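Search this site Search Go

People wanted who don't believe in superfoods (people who do may also apply)

December
By Carol Wragg

Every winter somebody tells us to eat more of something. One year it was vinegar. This year it is apples before meals, and the claim is that one apple, eaten 15 minutes before lunch, makes you eat less for the rest of the day. I have read the studies people send me. Most are small, several lasted a week, and one of them never says what lunch was.

The Hulme Food Habits Group is looking for 40 adults to help us check. I will say up front that I expect a dull result. Elli Tikkanen, who designed the study, expects a small effect, and we have agreed not to argue about it until the numbers are in. 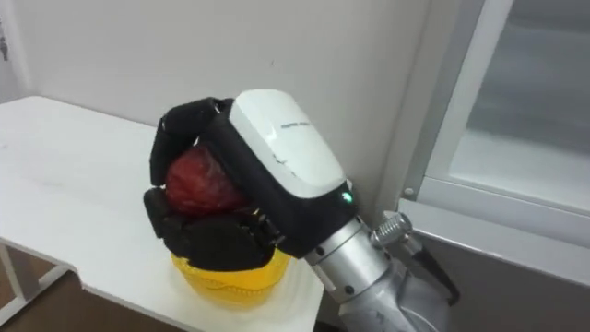

A red apple in a yellow bowl.

What you would do

You would come to our Tranton site for lunch on six days, spread over three weeks. On some days you get an apple first. On other days you get crackers, or nothing. You then eat as much or as little lunch as you like, and fill in a short food diary until bedtime. We weigh what is left on your plate. We don't weigh you, and we won't give you diet advice — there is plenty of that around already.

Sessions start at 11:45 a.m. and finish by 1 p.m. Please don't eat after 8 a.m. on a study day. Water and black coffee are fine.

Who can take part

You need to have been born in 1970 or later, eat lunch most days, and have no allergy to apples, wheat, or milk. If you are on a diet plan, or take medicine that changes your appetite, this one is not for you. Students are welcome, but no course credit is offered, whatever you may have heard.

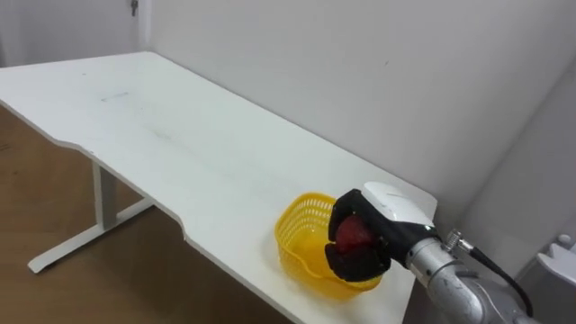

Do I have to finish the apple?
You need to eat at least half of it, and we write down how much you left.

What you get

Lunch, bus fare, and a gift card after your last visit. If you drop out early you are still paid for the visits you made. We have no money from apple growers or anyone who sells snacks. A company did offer, and Eirlys Gape turned it down.

You will also get the results in plain words, including if they show nothing. Too many studies like this go quiet when that happens.

How to apply

Call Poppy Entwistle on extension 3310 and quote study 3072, or leave your name at the Tranton front desk. She will ask you a few questions about your health and your usual lunch.

Last updated: December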